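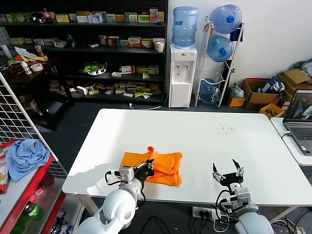
*left gripper on the orange cloth, right one open. head cam view*

**stock parallel vs. long pointed fingers on cloth – anyone compared these properly?**

**takska_bench** wrote:

Been trying to settle this for our two-arm setup. Left arm = parallel gripper, black and silver. Right arm = the one with the two pointed fingers. Same cloth, same table, same teleop controller. Task is dumb simple: pick up one corner, pull flat, fold in half, let go.

Where I'm at:

- Parallel one pinches fine if there's a raised corner or a ridge. Flat cloth on a smooth white table, forget it. Pads skate.
- Pointed fingers get under an edge way better but the cloth slides out when I pull sideways.
- Ran 100 tries each so far. Not posting percentages til I redo the first batch, I changed grip force halfway thru like an idiot.

Wondering if I should just put the same fingers on both sides or keep it mixed. Also open to pad material ideas.

---

**niststead_mo** wrote:

Same on both. Mixed is a pain the second you want to mirror a motion. Did mixed for most of a semester and every policy we trained learned to favor one hand.

What pads are on the left?

---

**takska_bench** wrote:

Plain rubber, whatever it shipped with. Kinda shiny now.

---

**gripfail** wrote:

Shiny = dead. Scuff with sandpaper or swap them. I wouldn't compare anything until thats done, you're measuring worn pads against fresh fingers

---

**C. M. Pangilinan** wrote:

Disagree with mo about matching. For folding you really do want one hand that holds and one that picks. Ours is mixed on purpose. Pointed fingers go in under the hem, parallel one clamps and keeps tension, done. If you mirror them you get two mediocre hands.

Also look at your approach angle. In the pic the left one is coming in from the side and it has that twisted corner to grab, so that grasp is a gift. Start from a flat cloth every time or the numbers won't mean much.

– Cherry Mae

---

**takska_bench** wrote:

Fair. Resets have been sloppy. I drop the cloth and go, so some starts are way easier than others.

---

**niststead_mo** wrote:

@Cherry Mae works if the cloth always shows up on the correct side. Ours didn't. Then the picking hand is reaching across and you're fighting the other arm for space the whole time.

---

**C. M. Pangilinan** wrote:

So rotate it first? One extra drag. Costs us a couple seconds.

---

**niststead_mo** wrote:

One extra drag that fails a lot with pointed fingers, see first post lol

---

**old_zielinski_fan** wrote:

Nobody's asked about cameras. Is the head view all you have? From up there I can't tell if the right fingertips are touching the table or hovering. With cloth that's the whole game, couple mm either way. We put small wrist cams on the Zieliński arms and the flat pickups got better overnight, no finger change at all.

---

**takska_bench** wrote:

Got wrist cams in a drawer, haven't mounted them. Cable situation is already bad. The loops at both wrists snag if I roll too far and I didn't want to add 2 more.

---

**gripfail** wrote:

Velcro the cable to the forearm, leave slack only at the wrist joint. The coil on the right one is hanging pretty low, that'll catch the cloth sooner or later. And get that power strip off the floor in front of the table, ask me how I know

---

**brundcombe_lab** wrote:

Data point from us: 473 cloth pickups, soft silicone tips over a parallel gripper. Beat both bare pads and pointed fingers on flat starts. Downside is they tear. Went through a set in more than 400 cycles, which sounds ok until you're collecting every day.

Thin cloth only though. Towels, didn't matter what we used.

---

**gripfail** wrote:

cast or printed?

---

**brundcombe_lab** wrote:

Cast. Printed ones were too stiff and left marks on the table.

---

**takska_bench** wrote:

Ok plan:

1. new pads on the left
2. flat start, every single time, taped outline on the table
3. one wrist cam, right side only
4. grip force locked, written on the whiteboard so I dont touch it
5. mixed first, then matched

Doing it Saturday if the pads show up. Will wipe the table too, theres some crumbs or specks or something on the far right and I don't want that under the fingertips.

---

**niststead_mo** wrote:

Put cam on both or neither. Otherwise you're comparing cameras

---

**takska_bench** wrote:

ugh. yes. both then

---

**C. M. Pangilinan** wrote:

Post the failures too please, sorted by which hand dropped it. That's the part I'd use.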